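Mar 27, 2021

Cloths again. Borghild wants them sorted by color before the Nillard bench gets used for anything else, fair enough. Red for solvent wipe-down, green for glass, blue for general. Wrote it on the tape by the sink, tape already peeling.

Fold is still lengthwise, long strips side by side. Squares took up too much shelf. Red and green behave fine, blue is the one that never keeps its crease. Softer weave? Or just washed more. Ask Ylva which batch.

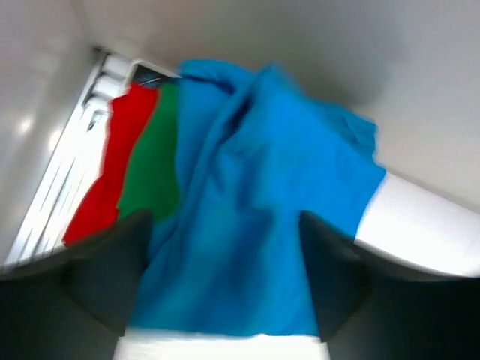 Also need to redo the order with Emesmont, their sheet says 441 and I have no idea if thats pieces or an item code. Don't order till Ylva's checked.

Wash at low heat, NO softener, it leaves a film on the glass. Green ones esp. Somebody used softener back in September and we were re-wiping slides for days.

To do: new tape, shelf lables, fold blue over again.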